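Household Textiles, Unit 4: Narrow Goods
Handout for the September session

Welcome back! Last time we got through wide cloth, and now we come to my favorite part of the course: tapes, bands, webbing and braid. They hold up your pants, close your bags and keep your curtains straight, and they have a long history of their own.

A narrow fabric is woven or braided to its final width. The edge you see is a true selvage, so it won't ravel along its length. The cut end is another matter! Plain weave frays fast, twill a little slower, and a tight braid spreads open like a brush.

Terms to know: selvage, pick, end, tubular, herringbone.
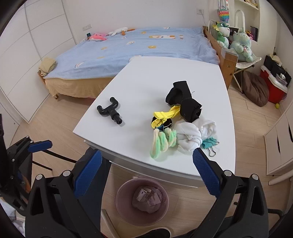
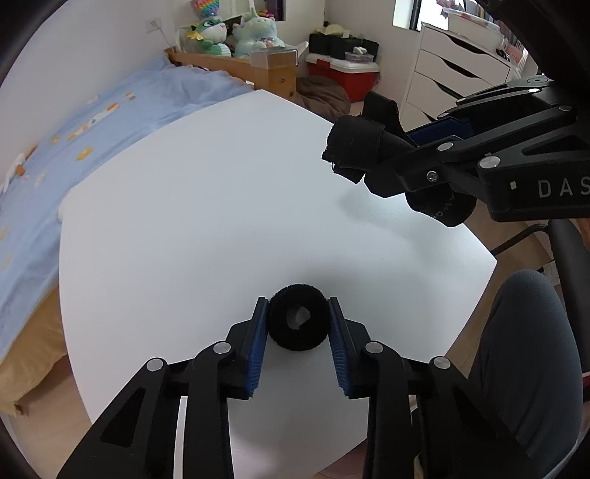 Storage matters more than people think. Roll cotton tape, don't fold it, because a hard crease can stay in for years. Keep elastic relaxed and away from sun. If you roll it stretched, it ages stretched, and then your waistband is no good to anybody.

Now the fun part, the samples. We have three to compare: Geum (cotton twill), Clalidis (a polyester braid) and Truterard (knitted elastic). Cut a 600 mm length of each, mark it, wash it warm, dry it flat and measure again. Write down both numbers even if they match. Last year's cotton surprised everyone, me included, and I loved it.

Reading: Konico sample book, sheet 408, both sides. Skip the dye tables for now, we get to those in Unit 6.

Bring sharp scissors and a ruler in millimeters.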